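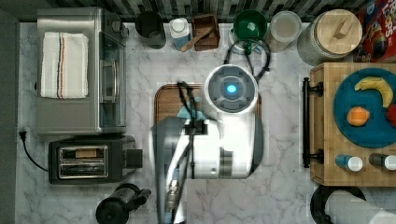
Shifting the Evening Peak: Household Response to a Time-of-Use Tariff in Brodton

Student project report, Energy Systems and Society

1. Background

Most of the electricity used in Brodton comes down one line from the Hindska hydro station. The line has enough capacity for most hours of the year. The problem is the early evening in winter, when people come home, turn up the heat and start cooking at the same time. During those hours the local supplier, Skandico, buys extra power from outside the valley at a much higher price.

Last winter Skandico introduced a time-of-use tariff with three price bands: night, day and evening. Customers could stay on the flat rate or switch. Our project looked at whether the households that switched used less electricity in the evening, and if so, what they changed.

We did not try to forecast future demand. Skandico has its own planning figures for that, and we were not given access to them.

2. Data

Skandico gave us hourly meter readings for 637 households with the names and street addresses removed. All of them had a Prantl smart meter for the whole period. For each household we knew the tariff, the type of heating and whether the building was a house or an apartment. We did not know how many people lived there, which turned out to be a real gap when we came to compare groups.

We also mailed a short questionnaire to 200 of the households on the new tariff. It asked which uses of electricity they had moved to another time of day, and which they had not. We got 40 back. This is a low return, and people with an interest in their energy bill were probably more likely to answer, so the replies should be read as background to the meter data and not as a survey of the town.

3. Method

We compared evening use as a share of total daily use, before and after the switch. Using a share made it easier to compare large and small homes. The flat-rate households were our comparison group. Days with missing readings were dropped, and so was the last week of December, when many homes were either empty or full of guests.

Outdoor temperature was a difficulty. The second winter was milder than the first, and homes with electric heating show this clearly. We ran the comparison again with those homes left out.

4. What the meters showed

The households on the new tariff lowered their evening share more than the flat-rate group did. The difference was clearest in houses with an electric water heater on a timer. In apartments it was small, and in some months we could not tell it apart from normal variation.

Part of the evening load simply moved to the first hour of the night band. In a few weeks this made a new, smaller peak. It did not come close to the limit of the line, but it could matter if many more customers switched - especially if electric cars are charged on the same schedule.

5. What people said

The questionnaire replies fit the meter data fairly well. Laundry, dishwashing and water heating were the uses most often moved. Cooking was hardly ever moved.

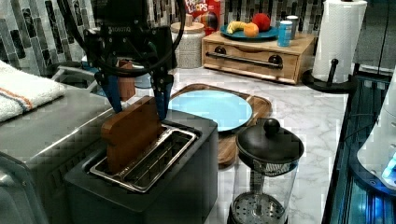
One respondent wrote that dinner is at six because the children are hungry at six, and that no price on a bill was going to change that. The same reply said the washing machine now runs overnight and that it had taken a month to get used to the noise.

Several replies said the band times were hard to remember, and that a reminder on the Prantl display would help. The meter can show the current price band, but the setting is off when the meter is installed.

6. Limits of the study

Customers chose the tariff themselves. Those who switched may already have been able to move some of their use, so our result says little about what would happen if every household were placed on the new rate. One winter on the tariff is also short. Habits may fade, or they may take longer to form.

7. Suggestions

Skandico could turn the band display on by default and stagger the timers on water heaters so that they do not all start together. Evening cooking should be treated as fixed load in local planning. 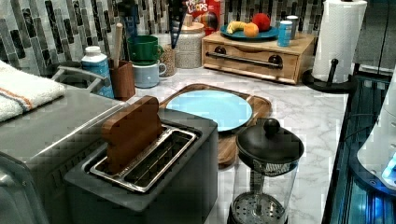
Figure 3. Toaster and French press on a kitchen counter.

The scripts used for the hourly comparison and a blank copy of the questionnaire are in the appendix. The meter readings themselves cannot be shared under our agreement with Skandico.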